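Where Does the Water Go? How Wet Things Get Dry

By Bláthnaid Hanrahan

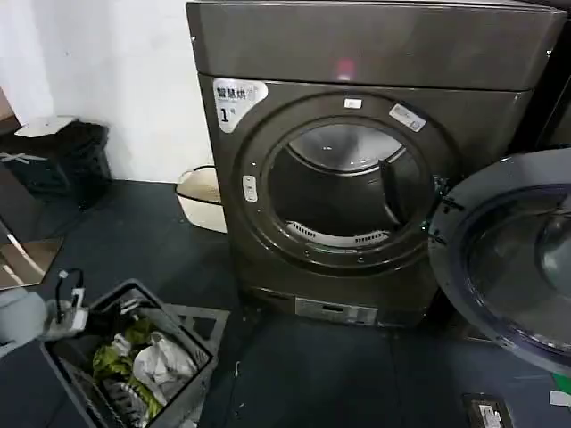 Have you ever come inside after playing in the rain, hung your soggy socks over the back of a chair, and found them dry the next morning? You didn't wipe them. You didn't squeeze them (well, maybe a little). All that water was in your socks at bedtime, and by breakfast it was gone. So where did it go?

The answer is that it went into the air. It is probably still floating around your house, or it has slipped out through a window and is on its way to somewhere else. The name for this is evaporation, and you say it like this: ee-VAP-or-AY-shun. It's a long word, but it's a good one to know, and grown-ups are usually impressed by it.

Water is made of tiny, tiny bits

To understand evaporation you have to think very small. Water is made of bits called molecules. They are much too small to see, even with the kind of microscope you might have at school. In a puddle, or a glass of water, or a wet sock, these bits are always jiggling and bumping into each other, like children in a crowded hallway when the bell rings.

Most of the time they stick together, because water molecules like to hold on to one another. But some of them are moving faster than the rest. If a fast one happens to be right at the top of the puddle, it can break away and fly off into the air. Then another one goes, and another. Bit by bit the puddle shrinks, until there is only a damp patch on the sidewalk, and then there isn't even that.

Once the water is in the air we call it water vapor. You can't see it. There is some in the air around you right now, wherever you are reading this.

Three things that speed it up

My grandmother lived in the village of Niltard, where it rained a great deal, and she was very particular about her washing. She would stand at the back door and look at the sky for a long time before she carried the basket out. What she wanted was a warm day with a good wind and no mist, and she was quite right to want it.

Warmth makes the molecules jiggle faster, so more of them can get away. A puddle in the sunshine dries up sooner than a puddle in the shade.

Wind carries the damp air away and brings drier air in its place. Without any wind, the air right beside a wet shirt fills up with water vapor, and some of the molecules that escaped bump right back into the shirt again!

Dry air helps too. On a muggy day the air is already holding plenty of water, and clothes can hang on the line all afternoon and still feel clammy when you bring them in.

A clothes dryer does the same job indoors. It warms the air, keeps it moving, and tumbles the clothes around so that the air can reach every sleeve and pocket — even the insides of the socks.

Spreading out matters as well. A towel left in a ball on the bathroom floor stays wet for ages, but a towel hung up flat has much more of itself touching the air. So when somebody asks you to please hang up your towel, they have science on their side.

Why do you shiver after a swim?

When the fastest molecules fly away, they take some heat with them. If the water is on your skin, part of that heat comes from you. This is why you feel chilly when you climb out of a pool, even on a hot day, and it is also why your body sweats when you run. The sweat evaporates and cools you down. Dogs don't sweat much, so they pant instead, and the water evaporates from their tongues.

Try it yourself

You will need two saucers, a tall, narrow jar, and a spoon. Put 17 spoonfuls of water into each of the saucers and the same into the jar. Set one saucer and the jar side by side on a sunny windowsill, and put the other saucer in a cool, shady corner. Look at them every morning and draw what you see. Which one do you think will dry up first? Write down your guess before you start, and no changing it afterward!

And after that?

Water vapor doesn't stay vapor forever. High up, where the air is cold, it turns back into tiny drops, and when lots of those drops gather we call them a cloud. One day the cloud may rain on a garden, or a river, or on somebody who is walking home without an umbrella and will soon need to hang up their socks.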